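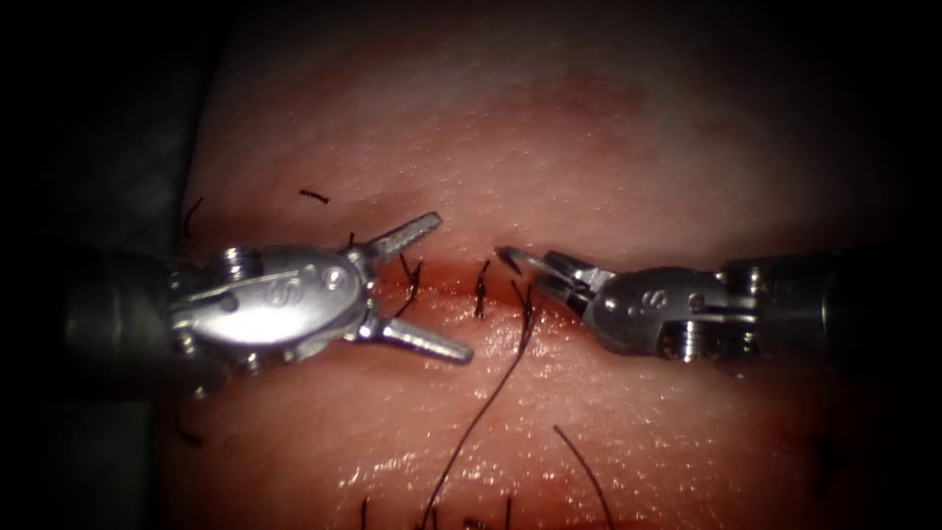
Ulley has reported that its instrument arm stopped responding twice in one training block, the second time with a needle held in the jaws, and has asked whether the fault is known to the manufacturer. It is. Our review of the Haugen bench suturing system found the same behavior, and it is the main reason we are withholding a full recommendation.

Nikik Training Laboratory
Equipment review, 2022-06-02
Product: Haugen two-arm bench system, with Flurkex tissue pads

The system was used for 109 practice sessions. In ordinary work it performs well. Needle handling is steady, the jaws close evenly, and new users learned the controls without much help. The Flurkex pads hold a stitch without tearing and are easy to replace.

The fault appears during long sessions. One arm stops following the hand controls while the other continues to move. The console shows code 3532 but sounds no alarm. On two occasions the user kept pulling on the suture with the working arm before seeing the code, and the pad tore along the incision.

Restarting the console clears the fault. It also releases the grip on the stopped arm, so a held needle drops. The manual does not mention this. It advises a cable check every 200 hours of use; our unit first failed at 100 hours.

Haugen has replaced the wrist cables and supplied a software update, which is to be installed in July. Until then, laboratories using this system should keep a second person at the console, stop both arms when the code appears, and take hold of the needle with forceps before restarting.

Rating: acceptable for supervised practice only.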